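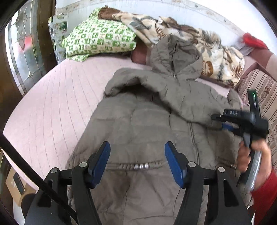
Two hand-held grippers over a quilted puffer jacket, jaws open at the waist cord.

Review: Okent hand-held gripper pair and practice guide
By Hedvika Šimek
Wednesday, July 29, 2026

Search reviews Go

The Okent pair costs $866 and comes with a printed practice guide for recording household tasks. I used both for folding clothes on a bed, mostly jackets and sweaters, and the guide turned out to be the better half of the purchase.

It has eight rules. The first is to open the jaws fully before coming down over fabric. The second is to keep cords, beads and zipper pulls out of the first grasp. I broke that one often at the start. A puffer jacket with a beaded waist cord is a fair test, and on mine the soft pads held the quilting well but slid on the beads.

The cable rule is the one I would copy into any house standard. Route the cable to the outside of the jaw and check it again before each run – the guide says before each session, and I don't think that is often enough.

I recorded 149 runs and kept 126. Most of the rejects came from me starting the fold before both tools were in view. The guide mentions this in one line on the last page. It should be near the front.

There are gaps. Nothing is said about patterned bedding or how much of the room to clear first. The Pritik guide covers both, but its tools are heavier and my wrist was sore after an hour. Okent's grip is comfortable and the buttons are easy to find with a thumb.

Worth buying if you work with clothes or bedding. For hard objects I would still borrow the Tsuchiya set.

Rating: 8 out of 10

Contact | © 2026 Mendmont Reviews | Back to top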